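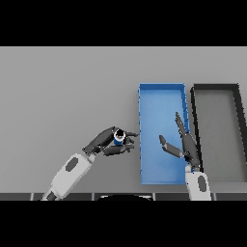

On 19 July 2025, Remigiusz Bielecka wrote:

> Dear list members,
>
> I am preparing a reading copy of The Lamplighter of Kesero for a small study group and have run into a difficulty with the text. The magazine version, as printed in Pinulness Monthly, ends with the inspector still on the ferry. The book version issued by Pudley carries on past that point and has him reach the customs house, where he finds the second letter. The revised checklist treats both as the same work under a single entry number.
>
> My questions are these. Should the customs house passage be regarded as a later addition, or was it part of the story from the beginning and dropped by the magazine for lack of space? And is there a reason the checklist does not give the two versions separate numbers? The Caruso reprint follows the book and says nothing on the subject.
>
> With thanks in advance,
> Remigiusz Bielecka

Dear Mr. Bielecka, dear colleagues,

Thank you for this inquiry. It touches on a matter the checklist editors have discussed more than once, and I am replying to the full list so that the answer will be available in the archive.

The Lamplighter of Kesero was the sixth story by Llinos Trevor to feature Inspector Moll. It was published in the March number of Pinulness Monthly, without illustrations, and later formed Chapters 9 to 11 of the first Moll novel, The Salt Road. Trevor did what many magazine writers of the period did when a book publisher made an offer: the separate stories were put in order, given linking passages, and presented as a continuous narrative. The joins are easy to find in some places and quite well hidden in others. In the Kesero story they are better hidden than usual, which may account for the confusion.

On the first question, the evidence favors a later addition, although it does not settle the point. The customs house passage mentions the harbor pilot by name. He is not named anywhere in the magazine series until The Pilot's Widow, which appeared after the Kesero story and supplies the next section of the novel. A reader of the magazine in March would have had no means of knowing who he was. The second letter is also needed only because the novel has to explain how Moll comes to leave the island. In the magazine each story opens with him already in a new town, and no explanation is offered.

Against this, the magazine text closes rather abruptly. The final column in the March number is followed directly by a notice for the next issue, and it is possible that a paragraph or two was removed at the printing stage. The typescript does not survive. Trevor's correspondence with the Pinulness office refers to the story twice, both times in connection with payment, and is silent on the ending.

There are smaller differences that you will wish to note in your reading copy. The ferry is called the Clara in the magazine and the Clarinda in the book. The lamplighter's age is given only in the magazine. The conversation between Moll and the innkeeper was shortened for the book, and the innkeeper's remark about the counterfeit stamps, on which the solution depends, was moved from the opening to the middle of Chapter 10. In my view this was a mistake, as it leaves the reader very little time to forget the remark before it becomes important.

On the second question, the editors number works and not texts. The revised checklist has 104 entries, and each may cover several printings. Where a story was absorbed into a novel, the novel has its own number and the story keeps the one it received on first publication, with a cross-reference between the two. The customs house passage is therefore covered by the entry for The Salt Road. I agree that the present wording at the Kesero entry suggests otherwise – it says "reprinted in" where it ought to say "revised for" – and I have marked it for correction. 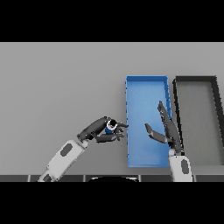
Agnes Lie has written separately to ask whether the same correction should be made throughout, given that the phrase "reprinted in" is used for every one of the Moll stories. She points out that at least two of them, The Glass Ferryman and A Debt in Brine, were taken into the novel with hardly a word altered, and that "revised for" would be misleading in those cases.

Her point is accepted. The editors propose to use three terms from now on. "Reprinted" will be kept for texts that are the same apart from spelling and punctuation. "Revised" will be used where wording or incident has been changed. "Incorporated" will be used where the story has been placed inside a longer work, and may be combined with either of the others. Under this arrangement the Kesero entry would read "incorporated in The Salt Road, revised." The list is invited to comment on the terms before they are applied.

With regard to the Caruso reprint, members should be aware that it was set from the second Pudley impression and not from the first. The second impression drops one line at the foot of page 40, with the result that Moll appears to answer a question he has not been asked. The missing line reads, in the first impression: And the oil, where did you say you bought the oil? Anyone working from Caruso should restore it. The spelling of place names in that edition has also been modernized without notice.

One related matter remains open. Valter Isaksson reported some time ago that he had seen a newspaper printing of the Kesero story under the title The Dark Lamp. No copy has been traced by the editors. A newspaper text set from the magazine before any final cuts were made could bear directly on your first question, and we would be most grateful for the name of the paper or even the region in which it circulated. Scans may be sent to me off-list. Attachments sent to the list address are removed automatically.

I would also ask that members quoting from the magazine text cite the March number by page, as the column breaks in the bound volumes do not always agree with those in the loose issues.

Sincerely,

Raimo Heinonen
for the checklist editors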